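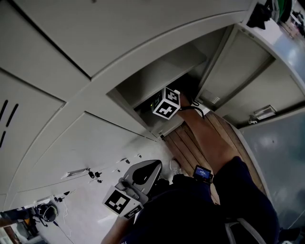
A morning with the Ririx at Gestgate, Clillorport

I have wanted to get inside the Gestgate workshop since I first heard they were running an arm in a cabin that a grown person can barely turn around in. In July I finally got my chance, and I came home with a full notebook and a stiff neck.

Clillorport is an hour and a half from me by the coast road. Gestgate has the old net store behind the slipway, and you sign in at a counter that still has the scales on it. Malte Sauerland met me there at 8:30 with two coffees and we went straight through to the cabin, which suited me fine.

The Ririx is a short arm on a narrow base. Its job is opening and closing things: lockers, hatches, latch plates, all the fiddly hardware in a small cabin, over and over, so that hinges and catches get tested before anyone has to live with them. The current door catch had 3578 cycles on it when I arrived, and Malte was hoping to get plenty more out of it. But first the cell had to be set up again, and that was what I'd come to see.

The arm finds its way around by looking at marker cubes. They're white, with a black pattern on the faces, and the camera can work out where a cube is and how it's turned from pretty much any side. I had imagined you'd want one of them fixed somewhere and be done. Malte uses a pair. One sits in the mouth of an open locker in the wall, on a cable, with a little green light on its side. The other goes on the seat frame, down low, close to where you sit. The wall cube tells the arm where the cabin is, and the seat cube tells it where the seat is, and since the seat comes out for cleaning and never goes back in quite the same place, you really do need both!

The seat cube sits at a tilt and I asked if it needed straightening. No, he said, leave it. The tilt gets measured along with everything else, and a cube square to the camera is harder to read well than one that's turned a bit. I would have spent ten minutes with a level.

Now, the setup itself. The arm is parked outside and powered down while anyone is in the cabin. You get in, sit down with your legs stretched out across the planks (there is no other way, the panels curve right over you) and do the whole thing with a small handheld screen balanced on your knee. It goes like this.

Wipe the faces of both cubes with a dry cloth. No cleaner, it leaves a haze.
Check that the wall cube shows green.
Push on each cube with one finger. If it moves, stop and refasten it.
Start the survey from the handheld and keep your hands out of the way of the patterns.
Write down the error it gives you, then do the survey again.

Malte wants the two results to agree, and he cares about that more than the number being small. Our first try gave an error he didn't like, so he ran his hand along the ledge and moved the cube's cable so it lay slack over the edge. He'd seen that before: a tight cable pulls the cube over a hair each time somebody brushes past it. The next two surveys matched, and he was as pleased as if it were the first time.

After that comes my favorite part. With everybody out, the arm goes in at low speed and visits 11 points, stopping just short of each one, and somebody stands at the opening with the stop button and watches. It noses up to a latch, waits, backs off, and swings around past the tall cabinet door with hardly any room to spare. I could have watched it all day. If every point looks right it goes to full speed and the counting starts again.

Looking after it is mostly small stuff. The fingertip pads come from Kramer and get changed before they look worn, the wrist screws are checked with a torque driver, and the log lives in a paper binder (Malte types it up later, or says he does). The only real repair so far was a wrist bearing, which took an afternoon, and the survey afterward took longer than the swap because a locker door had been left ajar and the arm's map was wrong on that side.

I asked what he'd change. More light at floor level, he said, and a locker for the wall cube that isn't also used for testing.

If you want to go, write to the workshop first, as they only take two people at a time. Wear trousers you don't mind kneeling in and leave your big bag at the counter. Visits end at noon. The fish place across from the slipway opens at the same time and the chowder is very good.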